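Mon 14 September — by Fulgencio Cifuentes

Filed under: Local News, Libraries

Good news for anyone in Wullton who misses a proper library! The old reading room on Fairweather Street opens again next week, and I popped in for a nose round on Friday. It's got 600 books to start with, plus a study corner you can book for 30 minutes at a time (free, if you've got a Trodton card). I'm told late opening is till 9 on Thursdays — handy for me, as I never get home before seven. The large print shelf is still to come, probably in March.

Get our weekly newsletter. Unsubscribe at any time. 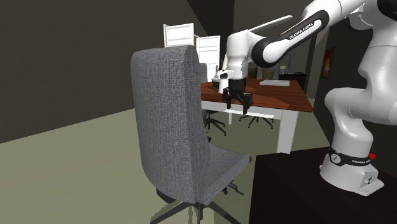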